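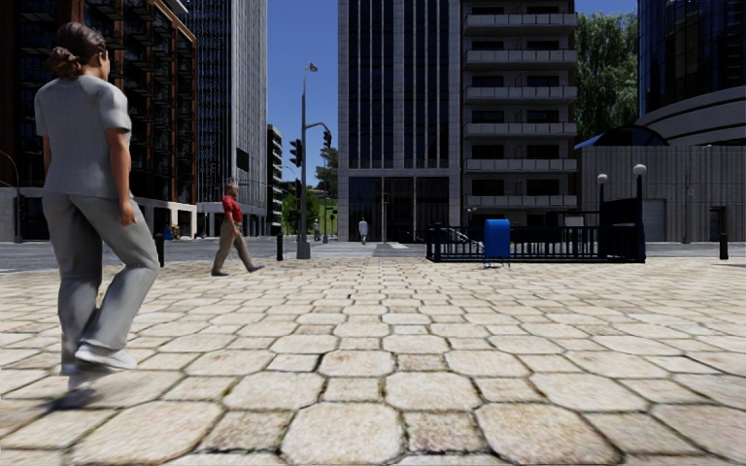
Setting off across the paving.

Cobbler, and how to stop ruining it

I have been making fruit cobbler for a long time and for much of it I made it badly. The fruit was soup, the topping was raw where it met the soup, and the bits on show were the colour of a good leather shoe. People ate it anyway because there was custard. You can get away with a lot if there's custard.

What follows is the stuff I wish I'd written inside the cupboard door years ago. It isn't a recipe as such. You have a recipe, probably on a card with jam on it, and it's probably fine. These are the bits between the lines of the recipe, where mine always went wrong.

Get to know your oven (you won't like it)

My oven is a Zemier, and came with the house. I set it to 170 and for years I believed it. Then I bought a cheap oven thermometer, hung it off the middle shelf, and watched it climb to 181 and sit there looking smug. It does this every time. It doesn't do it at the back left, where it runs cooler and where I once managed to half-bake a flan.

So buy a thermometer. They cost less than the fruit. Leave it in for a good while before you read it, as ovens overshoot when they first come up to heat and then calm down. Write the real number on a bit of masking tape and stick the tape near the dial. Visitors will ask about it. Let them.

If your oven has a fan, the tin wants turning once, after the topping has set. If it hasn't, use the middle shelf and leave the door alone. I know you want to look. Wipe the glass before you start and look through that.

Sort the fruit out first

Wet fruit is the whole trouble. Plums, rhubarb and anything from the freezer will let go of more juice than seems reasonable, and all of it ends up under your dough, steaming it from below like a dumpling. Some people like that. They should make dumplings.

Cut the fruit, toss it with the sugar and leave it in a colander over a bowl while you do something else. Pour what collects into a small pan, boil it until it looks like syrup, and tip it back over the fruit. You keep all the flavour and lose the puddle. With rhubarb the difference is enormous. With apples you can skip it, although a sharp cooking apple likes a few minutes in a pan with a knob of butter so that it gets a head start on the topping.

Cornflour works as well, if you're in a hurry. Mix it through the sugar before it goes anywhere near the fruit. Sprinkled on afterwards it makes little white lumps that look like something you ought to ring the council about.

Frozen berries go in frozen, with the cornflour, and the whole thing gets longer in the oven. Thawing them first gives you purple water and some skins.
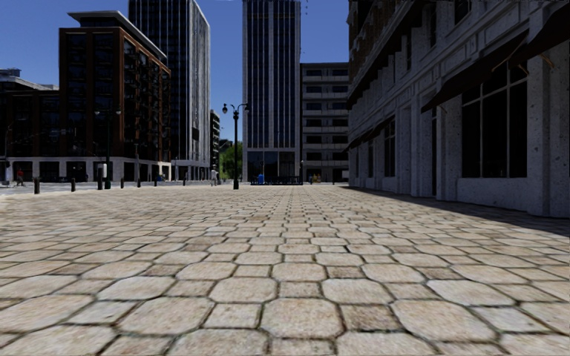
Heat the fruit before the dough goes on

I resisted this one out of laziness and it's the best tip on the page. Put the dish of fruit in the oven on its own until it bubbles at the sides. Then take it out, put the dough on, and send it straight back. The underside of the topping starts cooking the moment it lands.

You need to have the dough ready for this, and you need somewhere to put a very hot dish. I keep an old Malý trivet by the hob for it, bought at a jumble sale in Pusumton with one foot missing. It rocks. I have learned to set things down slightly to the right.

Don't use a cold glass dish straight from the cupboard and then do anything sudden to it. Enamel or plain stoneware is calmer company. Whatever you use, it should be shallow. A deep dish gives you a great depth of fruit and a small island of topping, and arguments at the table over who gets the island.

The dough wants less of you

Rub the butter in until it's uneven. A few lumps the size of a lentil are welcome. Add the milk or buttermilk in one go, stir with a table knife, and stop when it holds together and still looks a bit of a mess. If it looks smooth and lovely you've gone too far, and it will bake up with the springiness of a bath mat.

Old baking powder is the other culprit. Drop half a teaspoon into a little hot water. If it fizzes hard, use it. If it mutters, bin it. Mine was in a Tirneck tin that I'd been topping up from packets without ever emptying, so the bottom layer may have been of some historical interest.

No buttermilk in the house? A squeeze of lemon into ordinary milk, left for five minutes, does the job. It will look curdled. Good.

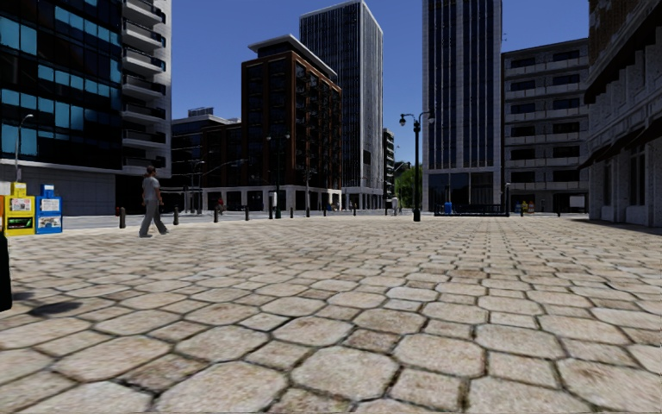 Laying out the topping is where most people lose their nerve and roll the dough into a lid. A lid traps the steam and sulks. Break the dough into rough pieces, flatten each one a little in your palm and set them on the hot fruit with small gaps between. Think of the rounded stones in a cobbled square: pale, irregular, sitting close together, with darker lines running between them. Those lines are your vents, and the juice will bubble up through them and go sticky at the edges. Don't copy the way the cobbles seem to shrink as they get further off, though. Pieces of different sizes bake at different speeds, and you'll have charcoal at one end of the dish and paste at the other.

Brush the tops with milk and throw on some coarse sugar. Demerara is nice. So is ordinary granulated, whatever the magazines say. Keep the sugar off the rim of the dish unless you enjoy chiselling.

Knowing when it's done

Brown on top means very little. Pick a piece from the middle, lift its edge with a fork and look underneath. You want crumb, like the inside of a scone. If it's shiny, put it back. If the top is already dark enough, lay a sheet of foil loosely over it. Loosely. Tucked in tight it's a steamer again and you've undone all your good work.

The juices should be bubbling slowly and thickly, too, especially if you used cornflour, which needs to boil before it stops tasting of cornflour.

Leave it to stand before serving. The syrup thickens as it cools and the roof of your mouth will be grateful. I say this every time and every time someone goes in early and has to breathe through their mouth like a horse.

Leftovers, if you have such a thing

Cover it once it's cold and keep it in the fridge for up to two days. Warm it through in the oven, uncovered. The microwave turns the topping to flannel, although I've eaten plenty of it that way, standing up, in December, in my coat.

Raw topping pieces freeze well on a tray. Bag them up once they're hard and put them on hot fruit straight from the freezer, allowing a bit longer in the oven. Label the bag. Mine got fried once by somebody who took them for potato cakes, and I'm told they were all right with brown sauce.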